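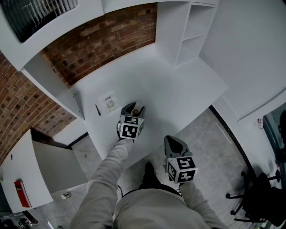

6 min read

Living with a white corner desk: the things people ask us

Marisol Sotelo, Plornelero. Last updated May 2023

We've been building desks into awkward corners for long enough that the same emails come back around every few months, and I finally sat down with a pot of coffee and the old inbox to put the answers in one place. Most of them concern the Barasa, our L-shaped desk, and the shelves that go with it, but a good many will help you with any desk at all, wherever you got it. If your question isn't covered, write to us! I like getting these letters, even the grumpy ones.

Does a white desk really make sense for everyday work?

I think so, and I've had one at home for years, with children passing through. A white top throws light back into a corner that would otherwise be gloomy, and if your wall is a dark red-brown brick you'll notice the difference the minute the desk goes in. The trade is that everything you leave lying on it stands out. One packet, one dark pen, a small round something with a brownish-gold top, and your eye goes right to them. Some customers find that maddening. I find it useful, and I put things away far more often than I did when I had my grandmother's walnut table, where a whole week of mail could hide in the wood grain.

My wall is exposed brick and it isn't straight. Can the desk still go against it?

Yes. Old brick wanders, and some of it curves outright, and the trick is to decide early which kind of gap you can live with. We can make the back edge straight and let the brick move away from it wherever it likes, or we can trace the wall onto cardboard and cut the top to follow the curve. Angeliki does the tracing herself, on her knees with a carpenter's pencil, and she is very fussy about it. The traced edge looks lovely. The straight edge is cheaper and leaves you a place to drop cords down, so please don't feel you've settled for less if that's the one you pick.

Whichever you choose, brush the brick before we come. A stiff dry brush, top to bottom, then a vacuum along the floor. Brick sheds for a while after you disturb it, so give it a second pass the next day.

Red dust keeps showing up on my desk. Am I doing something wrong?

You aren't. It's the mortar more than the brick, usually, and a clear masonry sealer meant for indoor walls will calm it down. Try a patch low down first, where the desk will cover it, because some sealers darken the color more than the can lets on. In the meantime, lift the dust with a dry cloth before you go near it with a damp one. Wet brick dust on a white top turns into a thin pink paste, and you'll be chasing it around the desk all afternoon (ask me how I know).

What should I clean the top with?

A soft cloth, warm water, and a drop of dish soap. Wring the cloth out well and dry the surface afterward. For ballpoint, a little rubbing alcohol on a cotton pad, dabbed and lifted. Keep scouring powder and those white melamine sponges away from it; they'll take the mark off, and then they'll leave a dull patch that you'll see every time the light comes in sideways.

The round hole in the desktop — what goes through it?

Cords, mostly. Lamp, charger, whatever you plug in at that end. Feed the plug down from the top and leave yourself more slack than you think you need, then gather the extra underneath with a cloth strap. I'd skip plastic zip ties here. You'll want to change something in a month, and then you're lying under a desk with scissors in one hand and a flashlight in your teeth.

We can add another hole later on, and we can move where it falls if you tell us before cutting. We can't move one that's already there, much as I'd like to.

How do I stop small things from piling up in the corner?

This is the question I get most, and the corner of an L really is a magnet. It's the deepest part of the desk and the hardest to reach, so whatever lands there stays. My own way of going about it is a bit old-fashioned. At the end of the day I pick up one thing at a time, starting with whatever is smallest, and I don't put it back down on the desk. A loose cap goes back on its bottle or into the little dish. A pen goes in the cup. An envelope gets opened, and then it has to go somewhere that isn't the desk, even if that somewhere is just the cubby beside it.

Start with the little things, truly. People always reach for the big stack of paper first, get tired halfway through, and leave all the caps and clips and buttons where they were. The small stuff takes hardly any time and the desk looks better right away, which gives you some heart for the paper.

And if you pick up a knob or a cap and have no idea what it belongs to, keep it until June, or whatever month is a little way off for you, and then let it go. I keep a jam jar for these. Now and again something in the jar turns out to be the missing foot from the blender, and I feel very clever for a whole evening.

What are the open cubbies beside the desk good for?

The tall unit at the side is the Petum, and the cubbies are stacked one above the other so you can reach them from your chair without getting up. I'd give each one a single job. Mail and papers waiting for an answer in the one nearest your hand, and in the other, things you use every week but not every day: the stapler, the good scissors, the label maker. An open cubby with no job fills up in an afternoon. If the sight of the contents bothers you, slide in a basket, but measure the opening first and leave enough room at the sides for your fingers.

Heavy things belong on the floor or in the bottom of a cabinet. I know the printer would fit. Please put it somewhere else.

Is the overhead shelf going to make me feel boxed in?

It can, if it's hung too low. The overhead unit is called the Kudow, and before we put up a single bracket we ask you to sit in your own chair and stretch your arms up, and then stand and lean forward over the desk the way you would when you're sorting something out. That second one matters more than people expect. Plenty of desk work gets done standing — wrapping parcels, laying out a puzzle, sorting seed packets — and a shelf that was perfectly pleasant from the chair will catch you on the forehead when you're up on your feet.

If there's a window close by, we stop the shelf short of it so the blinds can move freely. Vertical blinds need clear space at the side to draw back into, and it's a small thing to plan for but a nuisance to fix.

Dark blinds with all that white?

I was doubtful myself, years ago, and Angeliki talked me around. Dark vertical slats give the room an edge to rest on, and they pick up the mortar shadows in the brick. They do show dust. Close them flat, run a dry sock over your hand down each slat, turn them the other way, and do it again.

Should there be space on the floor in front?

As much as you can manage. You want to be able to step back, turn, and reach down without knocking into a wastebasket. I'd rather see the basket under the short leg of the L, behind the side panel, where it's still close enough to toss an envelope into. If you stand at your desk a lot, wear shoes. Bare feet on a hard floor are fine for five minutes and then your back starts to complain, and people blame the desk!

How much is the full set, and how do you take payment?

The Barasa, Kudow, and Petum together are $1,313, installed, with a straight back edge. The traced edge is quoted after we've seen your wall. We ask for $400 when you place the order and the rest once everything is in and you've had a chance to sit down at it. You can certainly buy the desk alone and add the shelves when the budget recovers. Many people do, and the parts are made to line up later.

How long will it take?

Six weeks from the day we measure, and two visits to your home: one for measuring, one for fitting. The fitting visit runs most of a day. There'll be noise in the morning when we drill, and then it gets quiet and fiddly. You don't have to keep us company, though we do enjoy a bit of conversation.

Do I have to empty the room first?

Only the corner and a clear path to it from the door. Take down anything hanging on that stretch of wall, and roll back the rug if you have one. If there's an old desk to clear out, pack its contents in boxes by kind and leave the lids off, so you can unpack straight into the cubbies that same evening. I'd hold one box aside for the things you aren't sure of.

Can I move a Barasa if I leave my apartment?

The tops and panels come apart, yes, and the side fittings can be undone with an ordinary screwdriver. A straight-edged desk will usually be happy in a new corner. A traced one was cut for your particular wall and may look a bit odd anywhere else, but the top can be trimmed straight if there's enough depth to spare. Send us the measurements of the new room, along with a sketch that shows which side the window is on, and Angeliki Bakalis will write back and tell you what's possible.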